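Selim Şimşekoğlu
January 11, 2026

1/
I have been thinking about compartments all winter and I need to put it somewhere, so here comes a thread. Trays with dividers! Egg boxes, type cases, seed drawers, the bead box you had when you were seven. I love them and I think they deserve more attention than they get.

2/
It started with buttons. My aunt left me a cookie tin with 573 buttons in it (yes, I counted, I was sorting them, that's how you find out). In the tin they were a lump. You stirred it with your hand, you got a nice noise, you never found the one you wanted.

3/
Then I bought a secondhand divided tray at Laster, the hardware store on the hill in Skurkell, for 9 dollars. One evening later I knew I owned a nearly complete set of tortoiseshell coat buttons. They'd been in there the whole time!

4/
The tray has 60 little cells and the first thing it does is ask you a question. What goes with what? By color? By size? By number of holes? By coat they came off? You can't put a single button down until you've picked an answer, and every answer makes a different collection.

5/
I went with color first. Big mistake, for me anyway. It looks gorgeous and it's useless when you're standing there with a shirt that needs one small flat white button and you have a cell of white that runs from shirt to duffle coat.

6/
So I tipped it all out and started over by size. Uglier, much better. My rule now is that you sort by whatever you'll be holding when you go looking. I'm holding a shirt with a buttonhole, and a buttonhole has a size.

7/
Printers worked this out ages ago and it's my favorite part of the whole subject. If you've ever seen an old type case up close, the cells aren't the same size. The e gets a big roomy box, and the letters you hardly need get little ones out toward the edges.

8/
And in the classic English layouts the letters aren't in alphabetical order either! The common ones sit where your hand already is. Somebody coming to it fresh must have found it maddening for a while and then, one day, stopped looking down.

9/
"Upper case" and "lower case" come from this too. Two cases, one propped above the other, capitals in the top one. You probably knew that. I knew it, and it still makes me happy every single time.

10/
Kitchens are full of this once you start looking. The cutlery tray is the obvious one. Ours has a long slot across the front that was surely meant for something, and in our house it holds birthday candles, a corn holder and the small scissors.

11/
My favorite kitchen version is the round spice tin, the South Asian kind with the small bowls sitting inside a big lidded one. No labels. You know turmeric when you see it. You cook with the lid off and everything you reach for most is in one circle.

12/
I think no labels is a sign of a good tray, by the way. If you can see down into every cell, the stuff is its own label. Labels are for drawers, where you have to guess before you open.

13/
A counterargument came from the woman who runs the Rahimi bakery, where I buy bread and overshare about trays. She has flour in identical lidded bins and says all flour looks like flour. Fair! Label your flour.

14/
Next thing, and I feel strongly about this one - depth. A cell should be shallow enough that your fingers reach the floor of it without your knuckles hitting the wall. So many store-bought organizers get this wrong. You end up tipping the whole thing over to get one screw.

15/
The fix, if you're stuck with deep ones, is a scrap of felt or folded cloth at the bottom. It raises the floor and it stops the rattle. I did this with the sewing machine bobbins and they went from a two-handed job to a one-handed one.

16/
Curved bottoms are even better for tiny stuff. A muffin tin is fantastic for beads because you can slide one up the side with a fingertip. In a square cell the last bead goes and hides in the corner and you chase it with your nail.

17/
Muffin tins in general: the best cheap sorting tray there is. Borrow it from the kitchen, use it to take apart a bicycle hub, wash it very, very well, or maybe buy a second one. Buy a second one.

18/
When you take something apart, fill the cells in order, left to right, as the pieces come off. Then when you put it back together you just walk backward. I learned that from a clock repair book from the library and I've never had a spring left over since. Okay, once.

19/
Now wood versus plastic. Plastic is fine! You can see through it, you can rinse it, it costs nothing. I still reach for wood. It's quieter, it doesn't skate away from you on the table, and the partitions get smooth where your fingers go.

20/
A couple of you asked after my last button post how the partitions are made. It's a lovely simple joint. You cut a slot halfway up each strip, half from the top and half from the bottom, and they slide into each other like the cardboard in a case of wine.

21/
No glue needed in the grid if the slots are snug. If they're loose the whole thing goes rhomboid on you. Cut your slots in a stack, all the strips taped together, so that even if you're off you're off by the same amount everywhere.

22/
I made 3 of these last May. The first one looks like it was built during an earthquake and I keep it on my desk, where it holds stamps and pencil stubs. The second went to my sister. The third is the good one.

23/
Grevitz is the name stamped on the bottom of the Laster tray and I've looked and looked and can't find a thing about them. If anyone in or near Skurkell has something with that stamp on it, a box, a drawer, anything, please tell me!! I'd love to see the corners.

24/
How many cells is the right number? I've gone back and forth. Lots of cells feels luxurious and then you spend your life deciding. For everyday stuff I'd go with eight. It's small enough that you remember where things are without trying.

25/
And please leave some free. I used to fill every cell because a gap felt like a waste. A full tray has nowhere to put the next thing, so the next thing goes on the table beside it, and then you have a tray and a pile.

26/
Two pictures for the eight-cell people. Light orange-brown wood, two rows of four, dark coils in four of the cells, and you can see the tray in the first one.
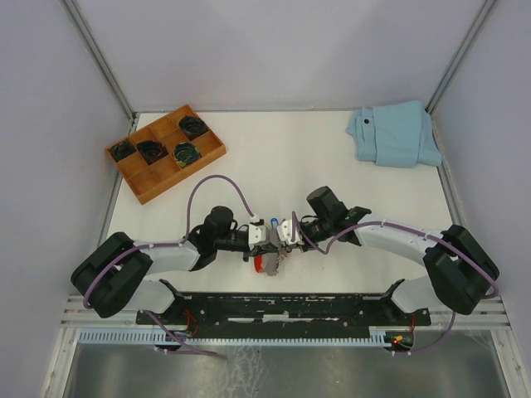
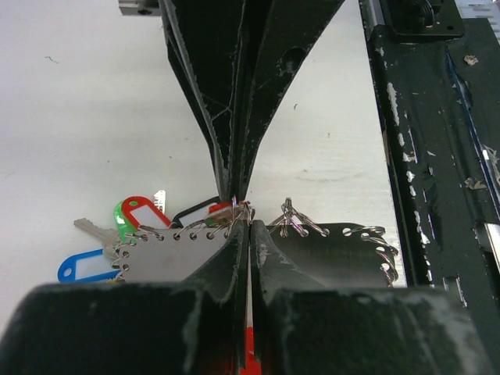
27/
On rolling things up. Anything long and floppy wants to be a coil before it goes in a cell. Ribbon, elastic, shoelaces, bias tape. Roll it around two fingers, tuck the end under, done. Flat-folded ribbon gets a crease you'll be ironing later.

28/
Don't roll elastic tight, though. Store it relaxed. I wound a whole length of waistband elastic around a card as hard as I could, very proud of myself, and when I got back to it a year later it had given up on being elastic.

29/
Garden people, you have the best version of all this and you don't brag enough. Seed trays! A cell for every seedling, so you can lift one out without tearing up its neighbor's roots. It's a tray where the stuff inside gets bigger.

30/
I tried sowing by the calendar in mine, early sowings in the left column, late ones in the right. Worked beautifully until I turned the tray around for the light and forgot I'd done it. Mark a corner. A dab of nail polish is enough.

31/
Same goes for any tray that's the same from both ends. Symmetry is pretty and it will get you. My good one has a tiny notch at the near left corner and I find it with my thumb before I look.

32/
Somebody is going to say advent calendars, so let me say it first. Advent calendars! A compartment tray standing on its side with doors! Also egg cartons, paint boxes, pigeonholes at the post office, bento, the ice cube tray. I could keep going (I have kept going, my family has asked me to stop).

33/
Ice cube trays are good for leftover tomato paste too. One spoonful per cell, freeze, pop them into a bag. It does stain the tray pink forever, so have one you don't mind about.

34/
If you want to start, don't buy anything. Take your worst drawer, tip it on a towel, and use whatever you have with walls. Jar lids, matchboxes, the insert from a box of chocolates. Live with it for a couple of weeks and see which cells you keep going to.

35/
Then make or buy the real one to fit what you found out. I did it the other way around with the first one I built, and that's why there's a beautifully proportioned slot on my desk that fits nothing I own.

36/
Okay, the buttons are calling, I still have the metal ones to do, and there's a heap of military-looking brass I can't place. Show me your trays! Messy ones especially. And check the bottom for that Grevitz stamp.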